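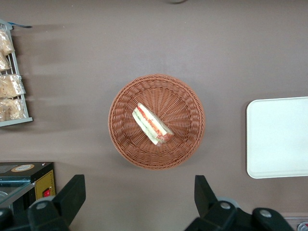
Newsletter > Workshop news > Kitchen bench

Print this item | E-mail this item

Those of you who came to the Wamercombe open afternoon will know that our kitchen bench arm, Sowah, had been having a very good run, and so it is with a slightly heavy heart that I must tell you about the trouble we had with it in December. The job is a simple one to describe: pick up a sandwich, carry it across to the white tray, put it down and let go. We start it from the round wicker basket, with one triangular wedge lying on its side and the gripper fingers spread wide before they close, and a soft thing like that needs a very gentle squeeze. Sowah had been managing this nicely for weeks, and then one afternoon, a little after 3.30, it took hold of a sandwich and simply carried on squeezing. Jennylyn Sison was at the bench and pressed the stop button straight away, which is just what we ask people to do. The arm halted, but the fingers stayed shut, and there was a good deal of cucumber to wipe up afterwards.

I am glad to say that no one was hurt, and Jennylyn's hands were well clear. Still, a gripper that won't ease off when it should is a serious matter whatever it happens to be holding, and we took the arm out of use that same evening.

Hakim Jugah spent the best part of the following week going through the records with Wichai Sitthichai, and I must thank them both for their patience (and for the cake). They found that the sensor which tells the arm how hard it is gripping had been drifting, a little more each day, and that the fault began to show after 2,000 grips or so. We had put it down for a check every 3,000. In other words the arm thought it was holding the sandwich lightly when it was doing nothing of the kind.

The sensor has now been replaced, and Genalyn Macaraeg has written a short test that runs each morning before anyone starts work – it closes the fingers on a rubber block and won't let the arm move if the reading is wrong. She has also set a separate limit on the motor, so that it gives up by itself even when the sensor is telling fibs. We have done 59 trial runs since then with no trouble, and the check now comes round far sooner.

One small request while I have your attention. If Sowah stops while holding something, please don't try to pull it free. Leave it be, and ring Hakim or come and find me in the Tridard room.

Jhun Mangubat

Print this item | E-mail this item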